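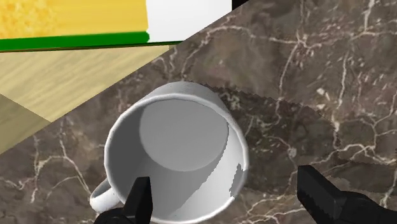 Page 9

About Folorent

Folorent builds and maintains simulated robot cells. We have one office, in Jerstead, and a smaller group in Plandberg that does most of the modeling. Customers come to us when they want to try a task many times before they commit a real arm to it. We set up the cell, keep it running and fix it when it drifts.

The cell we get asked about most is the kitchen. It has a single arm with a two-finger gripper, a marble countertop, cabinets, a coffee machine and a changing set of small objects. The kitchen was our first cell and it is still the one new staff learn on. Most of what follows is how we look after it.

How a cell is set up

We start with the base. The arm is placed first and everything else is measured from it, so if the base moves later the whole layout has to be checked again. Next come the fixed surfaces, then the large objects, then the things the gripper is supposed to handle. Each object gets a collision shape that is simpler than the one you see. A mug is the usual trouble. If its collision shape is closed over the top, a finger can't go inside the rim, and if the wall is too thin the finger passes through it. We build mugs out of short wall segments and check the handle separately.

Gripper settings are done last. Opening width, closing speed and friction at the fingertips are kept in one file per cell. Changes to that file need a second person to read them.
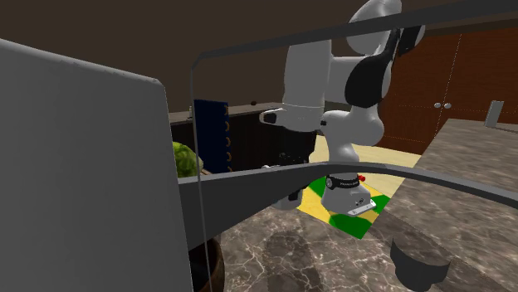 Cameras are treated the same way as the arm. Each one has a position on record, and the position is compared with the live cell every morning before any runs are started. Views that look past other equipment are left in the set if the customer's own site will have them. We also keep the lighting fixed during a repair. Changing the light and the geometry on the same day makes it hard to tell which one caused a difference.

Looking after it

The kitchen has a standard check of 122 steps. It covers joint limits, the home position, the gripper at full open and full close, object masses, and contact between every object and the surface it rests on. Most steps run by script. The rest are done by a person at a screen, stepping the arm slowly toward an object and watching the contact points.

Typical faults are small. An object is reset a few millimeters into the counter and jumps when the run begins. A finger joint picks up the wrong limit after an update. A texture is swapped and the shape under it gets swapped too. We log each one with the cell version, the step that found it and the change that closed it. The kitchen log holds 2,187 entries.

Repairs are made on a copy. The copy goes through the full check, then 40 runs of the customer's own task, and then it replaces the live cell. The old version stays on the server — we have gone back to it more than once.
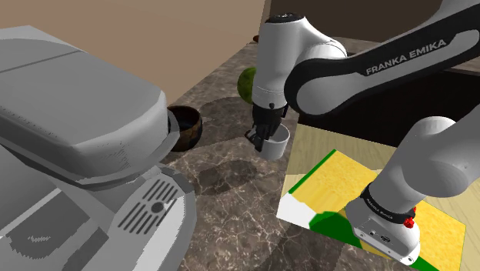 Jerstead, May 25, 2020

The kitchen cell is open again after maintenance. The work was on cup handling beside the coffee machine. The finger pads had been given a contact setting meant for a different gripper, and light cups could slide during the lift. The pads now have their own setting, and the cup's wall segments were rebuilt to match. The arm's reach on that side of the counter was checked over again because the wrist works close to the machine housing.

Customers using the kitchen through Hứa, our scheduling tool, don't need to change anything. Saved tasks will open in the new version. If you have a task that depends on the old contact setting, write to the Jerstead office and we will keep the earlier version available to you through October.

Working with us

New cells are quoted after a call and a site plan. Please send object dimensions and weights if you have them, and tell us which gripper you plan to use. Maintenance contracts cover the standard check, fault repair and version storage. Modeling questions go to Plandberg, everything else to Jerstead.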